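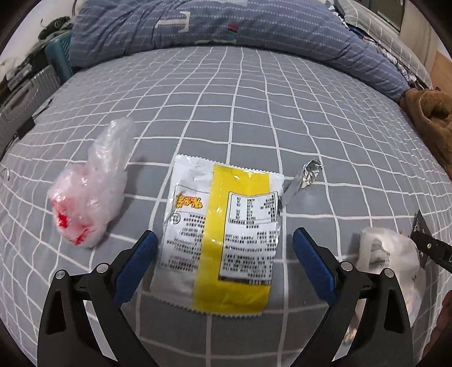 *Bedroom litter, with the wrapper about to get the full blue-padded treatment.*

My contribution to the future of automation, as of June, is picking trash off a bed very slowly.

The arrangement is simple. I hold a gripper in my hand, I squeeze, the fingers close, and everything the camera sees gets saved so that a robot at Clinov can later learn to do the same without me. Johannes Visser, who set me up with the thing, calls this "demonstrating." My mother used to call it "tidying your room," and she never once offered to record it.

The target for the bedroom set is 242 demonstrations. I've done 90. You'd think the last one would look much like the first, but I have developed opinions. Foil is a pleasure. Twist it into a rod and it stays a rod, and you can come at it from any side you like. A crumpled plastic bag is fine too, as long as you commit, because there's always a tuft sticking up somewhere asking to be grabbed.

Flat wrappers are the enemy. There's nothing to hold. You come down with a finger on either side, you close, and if you're lucky the middle buckles up and you've got it. If you're unlucky you have pushed a snack packet two inches toward the pillow. My own hand solves this by sneaking a fingernail under the crimped end, a trick I'd never noticed I was doing until I was handed a tool with no fingernails.

My first 13 attempts were sent back. I'd been moving at the speed of a person who wants to be done, and Johannes wrote that I should "pause as if you are thinking." So now I hover. I lower the gripper over a wrapper like a crane operator with a grand piano, wait a beat, and squeeze. It's made me weirdly calm about the whole business, although it does mean that clearing one bed takes more than 30 minutes, and then I have to put the trash back and mess it up differently.

That last part is harder than it sounds. After a while your idea of random gets very tidy. I caught myself lining up the packet with the squares on the sheet and had to shove it sideways with an elbow.

I asked Johannes what happens if I fumble one. Keep going, he said, recoveries are useful. So somewhere out there a robot may learn to drop a wrapper, chase it across a mattress and get it on the third try. I'd like it known that it got that from me.

Next up is socks. I've been told to bring both thick and thin.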